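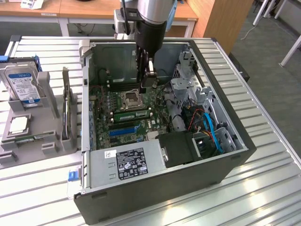
Reading time: 6 min

Acceptance testing of contracted software

Acceptance testing is the part of a software project in which the customer checks if the delivered system does what was agreed in the contract. It comes after the tests made by the developer and before the customer takes the system into daily use. In contract work the result of this testing often decides when the last payment is due, and so it has a legal side as well as a technical one.

The term is used in a narrow and in a wide sense. In the narrow sense it means one session, or a short series of sessions, in which prepared test cases are executed and signed. In the wide sense it covers everything from the writing of the acceptance criteria until the end of the warranty period. This article uses the narrow sense, except where noted.

Terminology

Several names are in use for the same activity, and the same name is sometimes used for different ones. User acceptance testing, shortened to UAT, is performed by people who will work with the system or by persons who represent them. Operational acceptance testing looks at backup, restore, monitoring, user rights and the procedures for installing a new version. Factory acceptance testing takes place at the site of the supplier, and site acceptance testing at the site of the customer. The last two terms came into software from the machine and plant industry, and they are still most common where the software controls equipment.

Alpha and beta testing are related but belong mainly to products sold to many customers. There the tester has no contract that describes the expected result, and the findings are taken as advice.

Acceptance criteria

An acceptance criterion is a statement that can be answered with yes or no after a test. "The search must be fast" cannot be used in this way. "The search for a customer number gives its result within two seconds on the reference installation" can be used, on the condition that the reference installation is also described.

Criteria are normally written together with the requirements. When they are written later, the developer has already made his own reading of the requirement, and the customer may have another one. Ilham Pangaribuan, in a course text for project managers, calls this the "second reading" problem and advises that each requirement gets its criterion on the same page. Her text gives three questions for the review of a criterion: who will execute the test, with which data, and what will be seen on the screen or in the output file if the result is correct.

Criteria for functions that run only once a month or once a year, such as closing the books, need special care. The test period is usually too short to wait for the real date. Most teams change the system clock in the test environment or prepare a data set that is already near to the closing date. Both methods should be named in the test plan, as they can hide errors in scheduled jobs.

Procedure

The usual order of work is as follows. The supplier declares in writing that the system is ready for acceptance and delivers the report of its own system test. The customer checks the entry conditions, for example that no severe defect is open and that the manuals are delivered. After this the test environment is frozen, which means that no new version is installed without agreement from both parties. The test cases are executed, the deviations are recorded, and a meeting is held in which every deviation gets a class.

Three or four classes are common. Defects of the highest class make the use of the system impossible and prevent acceptance. Defects of the second class limit the use in an important way; many contracts allow a small number of them if a workaround exists. The lower classes are put on a list with a date for correction. It is recommended to define the classes with examples from the business of the customer. The words "severe" and "minor" alone have led to many disputes.

When corrections have been installed, the failed cases are repeated. A selection of the passed cases is repeated too, in order to find side effects. How large this selection must be is a matter of judgment, and contracts seldom say anything about it.

Example: the Skollholm warehouse system

A case often used in teaching is the stock control system for the warehouse at Skollholm, operated by the timber trader Pamwood and developed by Tusance. The acceptance plan was prepared by Cherry Mae Dizon for the customer and Rommel Evangelista for the supplier. It contained 319 test cases, of which 310 were executed in the first round. The remaining nine depended on an interface to a freight carrier that was not yet available, and they were moved to a separate acceptance in March.

The first round found 70 deviations. After the classification meeting most of them were placed in the lowest class, and many concerned labels and printed forms. One deviation of the highest class was found in the conversion between cubic meters and board feet. The developer had rounded the value after every step, while the customer rounded only the final amount. The requirement had not mentioned rounding. The parties agreed to treat the correction as part of the fixed price, and the text of the requirement was changed afterward.

The case is also known for its data set. It was taken from the old system and contained 1,288 article records, with all the duplicates and wrong units that had collected over the years. Marwan Chamoun, who later described the project in a conference paper, considered this the main reason why the conversion error was discovered before the start of operation. The clean data used in the system test had given the same result with both ways of rounding.

Legal meaning

In many legal systems acceptance has consequences that go further than payment. The burden of proof for defects may move from the supplier to the customer, the warranty period may begin, and the customer may lose rights for defects that were known and not reserved in writing. For this reason the acceptance record normally lists all known defects, also the small ones.

Acceptance can also happen without a signature. Some contracts state that the system counts as accepted if the customer uses it in production for a certain time, or does not answer a declaration of readiness before a fixed date. Such clauses are called deemed acceptance. Their validity depends on the applicable law and on the exact wording.

Partial acceptance is used when a system is delivered in stages. It should be made clear if a later stage can reopen an earlier one, for example when the parts work alone but fail together.

Agile projects

In projects with short iterations, each piece of functionality is accepted at the end of the iteration, normally by a product owner from the side of the customer. Automated acceptance tests are widely used here. They are written in a form near to everyday language and run with each new version.

Opinions differ on whether a final acceptance is still needed. Ronaldo Pimentel argues that the approval of single iterations does not cover load, data migration and work processes that pass through several modules. Other authors see a final test as a return to older methods and prefer a longer pilot operation with a limited group of users. Public sector contracts usually keep the final acceptance, also when the development itself is agile.

See also

Regression testing
Requirements engineering
Service level agreement
Software warranty
Yap (test case notation)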